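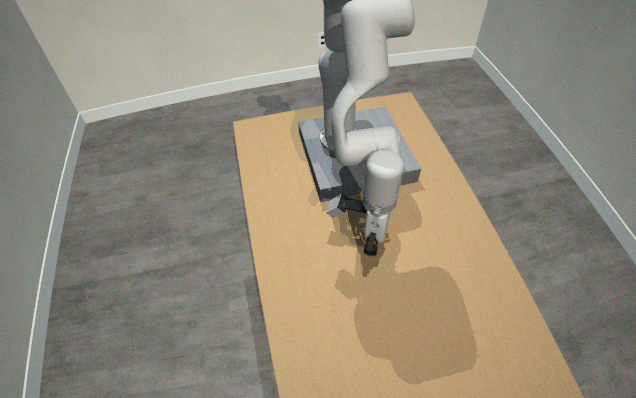
Workshop tips: looking after a small robot arm

Posted January 29, 2018 by Maya Dabbas

These tips are for anyone who keeps a bench-sized arm in a workshop, a spare room or a teaching space. They come from the notes we keep at Kadwood for our own cell, with additions from Crisanto Bañez, who does most of the spanner work. Your maker's manual comes first wherever it says something different.

Before you touch anything

Stop the program, bring the arm to its rest position and switch off at the controller. Wait for the lights to go out. If the arm has brakes that let go by hand, support the upper link before you release one. An arm of this size looks light and isn't.

Keep the key or the lockout tag in your pocket while you work. Hanging it on the controller defeats the point.

Fixing the base

Most wobble blamed on the joints comes from the base. Check the bolts with a torque wrench after the first 30 hours of running and again every December, or whenever you shut down for the year. Tighten opposite corners in turn. Mark each bolt head with a line of paint pen carried on to the plate, so a bolt that has moved shows up at a glance.

If the arm stands on a pedestal, check that the pedestal itself is level. Packing with folded card works for an afternoon and then squashes. Use steel shims.

A mat under the pedestal saves the floor and makes dropped screws easier to find. Choose a thin, hard one. Soft rubber lets the whole thing rock when the arm stops quickly, and you will spend days adjusting speeds to cure it.

Wiping down

A damp cloth with a drop of washing-up liquid does for the painted covers. Dry straight away, especially around the seams. No spray cleaners near the joints. White covers go yellow if you use anything with bleach in it, and they don't come back.

Vacuum the table before you wipe it. Grit dragged about under a cloth ends up in the tray, then on the parts, then in the fingers.

Gripper fingers

Clean the pads with isopropyl alcohol on lint-free cloth and let them dry before the next cycle. Look for a shiny patch in the middle of the pad. When the shine reaches the edges, change both pads together, even if the other one still looks good. A new pad against an old one holds parts crooked.

Open and close the gripper by the controller a few times after refitting, with nothing in it and the speed turned right down. Listen for a click at the end of travel. A click usually means a screw standing proud.

Checking the height

Do this after every change of fingers. We use a numbered wooden cube as a test piece because it costs nothing and gives a little if the gripper comes down too hard. Put it in the same place each time, send the gripper to a point well above it, then bring it down in small steps. Note the height at which the pads are level with the middle of the cube and compare it with the last entry in the book.
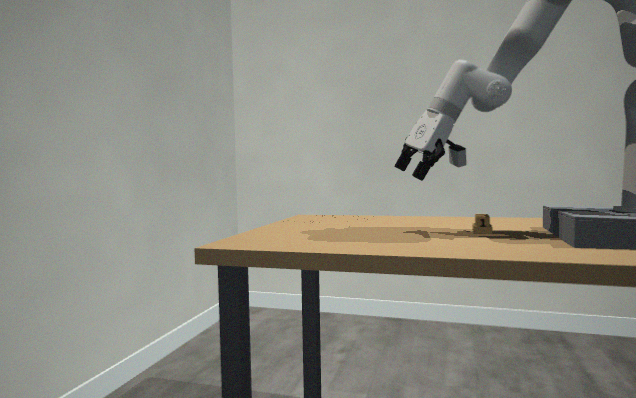 How often should the height check be repeated if the fingers haven't been changed?

Once every 72 running hours is enough for light work on a steady table. Do it sooner if the arm has bumped something, if the table has been moved, or if parts start to be put down out of line.

Trays

Fix parts trays down. Two screws or a pair of stops will do, and double-sided tape will not. A tray that creeps a little every shift gives the same symptoms as a worn joint. The cell at Saltberg lost a week to this last winter and had a joint stripped before someone thought to push the tray.

Leave enough room between the tray and the base for your hand with a cloth in it.

Cables

Make the loop at each joint big enough for the full turn, then add a bit. Clip with hook-and-loop straps. Zip ties pulled tight will cut the sleeve in time. Run your fingers along the cable once a month with the power off and feel for flat spots.

Keeping a book

Write down the date, hours, what you did and your initials. Virgilio Yap has kept his at Aravport since the arm was bought and can say which pads lasted and which didn't. Ours starts at page 4 because the first pages got coffee on them.

Spares worth having on the shelf

Finger pads, two pairs
Finger screws, plus thread lock of the low-strength sort
One gripper cable
Fuses for the controller
Paint pen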